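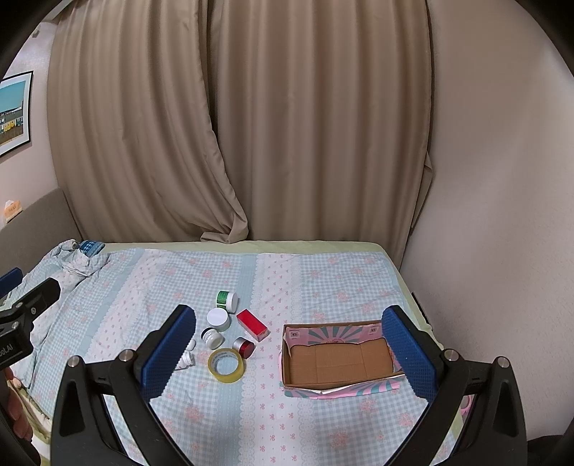
A bed with a gingham sheet in front of pleated curtains. Belmont's new rules cover rooms rented for fewer than 90 nights.

Belmont will require owners who rent out spare rooms for short stays to register with the city starting in July, after the council approved the measure in a vote that closed a meeting of more than three hours.

The rules apply to any room or apartment rented for fewer than 90 nights at a time. Owners will have to give the city a local phone number that is answered day and night, show proof of insurance and pass a basic safety check covering smoke alarms, exits and window locks. Registration costs $129 and is good for two years.

City planner Kamala Nair told the council that her office had been getting complaints from both sides. Neighbors wrote in about parking and late arrivals, and owners wrote in because they could not find out what was allowed.

"The old code talks about boarding houses," Nair said. "People renting one bedroom to a visiting nurse did not know if that was them or not. Now they can look it up."

Rooms rented to relatives are exempt, and so are stays arranged through a hospital or college. An owner who lives in the home may rent up to two rooms. Owners who live somewhere else may register one property each, a limit that drew most of the public comment.

Sowmya Reddy, who owns a duplex near the Marar Street bridge and a small house on the same block, said she would have to give up one of them as a short-term rental.

"I have the same families coming back every summer," Reddy said. "I will probably put a yearly tenant in the house, and I suppose that is what the city wants. But I would have liked more time."

Councilmember Sixten Løken, who voted against the measure, proposed letting current owners keep a second property until their next renewal. The amendment failed.

Iraís Ibarra, a renter who moved to Belmont last year, spoke in favor of the limit. She said it took her almost 8 months to find a one-bedroom she could afford within walking distance of her job, and that several of the units she called about had been switched to nightly stays.

Safety checks will be done by the city's existing building inspectors. Chandrasekhar Kotian, who heads the inspection office, said owners should expect a visit of less than an hour. The most common problem in older homes, he said, is a bedroom window that has been painted shut.

"If the window opens and the alarm works, you are most of the way there," Kotian said.

Owners who fail a check will have 30 days to fix the problem before a second visit. There is no extra charge for the second visit, but a third will carry a fee that the council has not yet set.

Forms will be available at the city clerk's counter and on the city website. The counter closes at 4:30 p.m.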